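Trasura (graphic art) 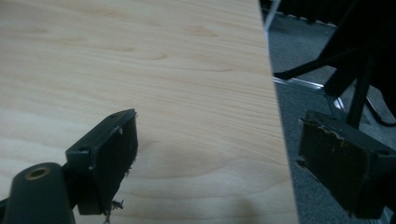
Reading time: 2 min

Trasura is a manner of woodcut printing in which the lines are left very thin and the large surfaces stay without ink. The name was first used for the prints made in the workshop Wirkurus, and later it passed to similar works of other printmakers. In older catalogs it is sometimes listed as "open cut".

Origin

The workshop Wirkurus began as a bindery and printed only covers and bookplates. Its first independent sheets were views of the river harbor, sold in a paper folder. The early sheets are not signed, and for this reason the authorship of many of them is still discussed. A small monogram in the lower margin belongs to the workshop and does not identify the cutter.

Technique

The block is cut along the grain, usually from pear or cherry. The printer applies the ink with a soft pad and presses the paper by hand. A second block is used only for the sky or the water, in gray or pale brown. The usual edition was 100 sheets, after which the block was planed and used again — so very few original blocks exist today. Later impressions can be recognized by a wider margin and a heavier black.

The Harbor Folder

The best known work is the Harbor Folder, issued in 2 parts. Together they contain 78 prints. The second part is more rare, as it was sold only to subscribers. It includes several night views, in which the cutter left almost the whole block standing and opened only the lamps and the masts.

Later use

The Vostar gallery showed both parts together and printed a catalog with notes on the papers. After this exhibition the word Trasura came into wider use, also for linocuts, although some writers do not accept this meaning.

See also: Bookplate; Chiaroscuro woodcut; Wirkurus (workshop)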